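Guides > Small Workshop Automation > Buying and Budgeting FAQ

Buying your first arm: the questions I get asked most

I run the planning side of a small packing and kitting business, and I've now been through the whole business of choosing, paying for and fitting a robot arm twice. People email me about it, usually on a Monday, usually with a supplier's quote attached and a slightly panicky tone. These are my answers. I don't sell anything, so take them as one buyer talking to another.

How much of the budget should go on the arm itself?

Less than you'd think! On our first job the arm came to 40 per cent of the total. The rest went on the gripper, the wrist camera, the bench, the guarding assessment, cabling, training and a rather painful line called "integration". If your quote has one big number for the arm and a vague promise about everything else, send it back and ask for the everything else.

Should I buy new or second-hand?

We've done both. Our new arm came through Marchetti and the second-hand one through Berari, who mostly clear out closed production lines. The used arm was a good buy, but the controller needed a part that took ages to find, and we lost a fair bit of the saving to that. If you go second-hand, ask for the controller's service history as well as the arm's. And ask what software licence comes across with it (sometimes none does, which is a nasty thing to find out with the van outside).

What about leasing?

I like leasing for a first machine. We were on 18 months with an option to buy, and it meant I could go to my boss with a monthly figure instead of a great lump. Read the bit about returning it, though. Ours said "original packaging" and I had already let somebody chop up the crate for shelves.

How do I choose a gripper?

Start with the things you want to pick up. Put them all in a box, the real ones, and take the box to the demo. We took pens, small cartons, a bag of fixings and a USB lead, and it was the bag that sorted the good grippers from the bad. The two we shortlisted were a Skulent two-finger model and a suction head from Irkitz. Suction was lovely on the cartons and hopeless on the bag, so we went with fingers. If your work is all flat boxes you may well go the other way.

Fingertips wear, by the way. Put spares in the first order, when you still have some bargaining power over the price.

Do I need a camera on the wrist?

If your parts always arrive in exactly the same spot, no, and you can save the money. Ours don't, they turn up at whatever angle they fancy, so for us it was worth every penny. Budget for decent, even lighting at the same time. I didn't, and ended up with a desk lamp clamped to a shelf for most of July.

What should I do for a trial before I sign?

Ask for time on a bench with your own items, and keep it cheap. You don't need a fancy fixture at this stage. A clear surface, a few everyday objects and a roll of tape will tell you plenty about reach, grip and how fiddly the thing is to set up. I'd want at least 3 days, and I'd want one of my own people driving it for most of that. Salespeople are very good at making it look easy.
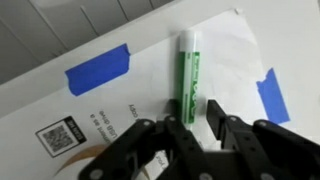 Bench work with a marker pen, on a printed sheet held down with blue tape.

Write down every pick that fails as well as the ones that work, and what the item was. That list is the most useful thing you'll bring home, and it's brilliant for haggling.

How long from order to doing useful work?

Ours took 7 weeks from the order going in, and the arm itself was sitting in the corridor for a good part of that while we waited on an electrician. Book your electrician early. Book your risk assessment early too, as you'll want time to change the layout if it comes back with comments.

What running costs do people forget?

Software support, mostly. Then fingertips, cables (they flex all day, they do go), and the hours your staff spend teaching it new items. That last one never appears on a quote, and for us it's the biggest of the lot. I now put half a day a week in the plan for it and generally use all of it.

Can I start with one and add another later?

Yes, and I would. Just leave room on the bench and a spare socket on the wall, and try to stick with the same controller so you aren't training everybody twice. We mixed ours, and there are still two sets of instructions taped up by the door.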